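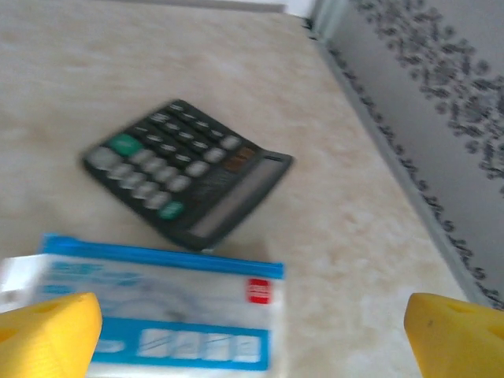

PRODUCT NEWS | HANDLING AND GRIPPING

Vandik opens orders for the Stesito two-finger gripper kit

Vandik has opened orders for Stesito, a two-finger gripper kit for light tabletop work. The kit is meant for small workshops, teaching labs and returns desks that handle mixed goods in low numbers. First deliveries are planned for July.

Stesito comprises a pair of yellow fingers, a drive unit, a wrist plate and a small camera that looks down between the fingertips. The camera shares the wrist plate with the drive unit, so the view stays fixed in relation to the grip. Fingers are changed with one hex key, which is supplied.

"Most of the questions we get are about awkward items," said Pornthip Panyasiri, product manager at Vandik. "A calculator has a hard case and will slide. A zip pouch has a stiff part and a slack part, and the two need different handling. We wrote the grip settings with that kind of stock in mind."

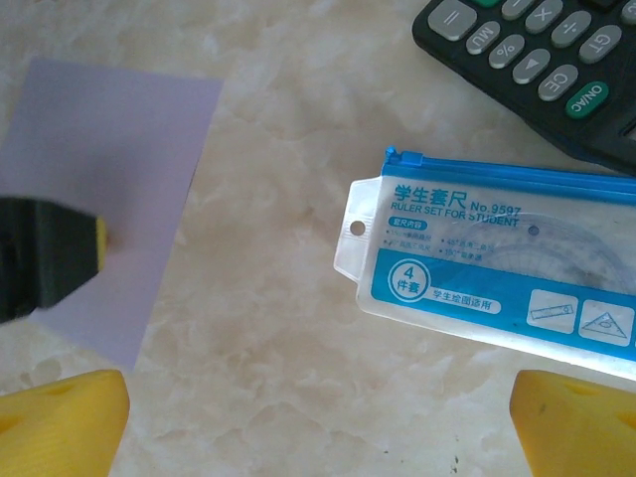 Grip force is set in software, either as a fixed value or as a limit that the drive unit works up to. Three starting profiles are included: rigid, flexible pack and soft. Users can copy a profile, change it and save it under a new name. Camera footage and finger position are logged together with a shared time stamp, and logs can be exported for use in other tools.

Before release, the kit was tried at Intarasuk, a returns handler for stationery and toys. The trial covered 2,209 picks across 67 product lines, with the arm working on an ordinary worktop. Lertchai Wongsuwan, who ran the trial at Intarasuk, said the soft profile took the longest to set up.

"Plush has no clear edge for the fingers to meet," he said. "We lowered the closing speed and left the force limit where it was. After that we used the same profile for all the soft toys – there was no need for one per product."

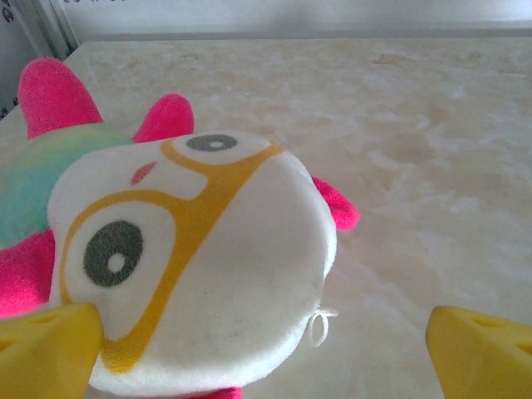
The trial also led to two changes. The cable exit has been moved to the rear of the wrist plate, and the software now warns the user when the camera is moving too fast for a sharp view. Both are included in all kits shipped to customers.

Stesito is priced at 1,130 euros before tax. A spare pair of fingers costs 43 euros. Mounting plates for other arms can be ordered separately from Vedier, which also handles repairs. The kit does not include an arm or a power supply.

Orders and data sheets: Mahlet Negussie, Vandik sales office
Technical questions: Prasert Siriwan, Vandik support desk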